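About the Strand Laboratory

The Strand Laboratory is the robotics research unit of Citeck. It was founded to study how robot arms can learn everyday handling tasks from people, and how that learning can be checked in a fair and repeatable way. Our staff work in 2 teams, one for data and training and one for testing.

Our method

Our main line of work is called Pernach. Under this method, an operator guides the arm through a task by hand control, and the motion of the arm is recorded together with the camera views. A model is then trained on these recordings. Before each test, the testing team sets out the objects in a new arrangement that the training team has not seen – a rule we have kept from the start.

The current Pernach collection holds 661 recorded sessions in 6 groups of household tasks, among them loading a dish rack, clearing a sink and wiping a counter. In our latest round of tests, models trained on all 6 groups did better at the sink tasks than models trained on sink sessions alone. The gain was smaller for objects with handles, and we continue to study why. Full results, with the failed trials included, are given in our September report.

Our facilities

Testing takes place in a kitchen area with a working counter, cabinets and common household goods. Arms are mounted from overhead so that the counter remains free for dishes and tools.

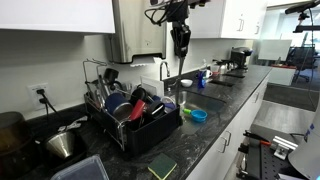
Robot arm and gripper over the sink in the kitchen test area.

Working with us

The laboratory works with Hotex on gripper design and accepts visiting researchers for terms of 2 months. Requests for access to the Pernach recordings should be sent to the laboratory office in writing – please state the intended use and the name of the host institution.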